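Foam fingers or proper grippers for a small print room? 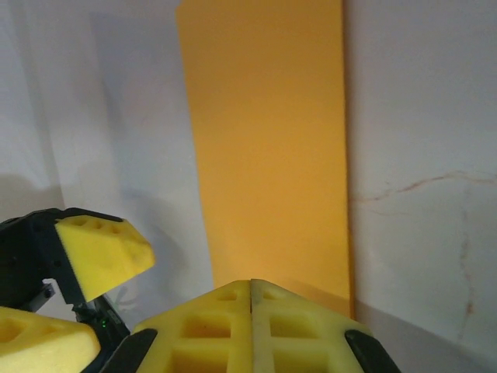
Our budget has to be in by August and I'm stuck on the gripper line. Kurka want 975 a pair for foam fingers, Gosling want 856 for hard plastic. The work is card, mostly like the orange-yellow sheet leaning on the wall there. Are the pocketed yellow pads worth the extra, or am I paying for sponge?
Brenda Oakley

Sponge, mostly. Foam is a consumable – ask Kurka what replacement pads cost and put two sets a year in the budget. If they won't give you a price in writing, I'd walk away.
Vicente Montecinos

we got the Gosling ones, fine so far
Phyllis Greenwood

Fine on what, though? Thick board tells you nothing about thin card. Get both on trial with your own stock before you sign.
Sandra Crabtree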